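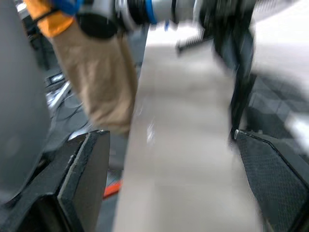

Fig. 1. Broad strip of beige cloth.

Search this site Enter keywords Go

Textile Testing, handout 4: strip tensile test
Marloes Aerts, August

Scope. The strip method gives the breaking force and elongation of woven cloth. It is not suitable for knits, which curl at the cut edge.

Sampling. Cut warp and weft strips separately. No two warp strips may share the same warp yarns. Keep clear of the selvedge by at least 80 mm. Cut each strip over width, then fray both long edges equally down to the test width.

Conditioning. Leave strips flat in the standard atmosphere for 12 hours.

Calculation. Elongation at break is extension divided by gauge length, times one hundred. Report the mean of five strips per direction.

Worked case: the Prarnstead twill has a mean warp breaking force of 591 N. At a test width of 50 mm this gives 11.8 N per mm.

Jaw breaks. Discard a result if the strip fails within 5 mm of the clamp line and falls below the lowest normal break. Record it all the same.

Lab sheets go to Joris Declercq by Friday.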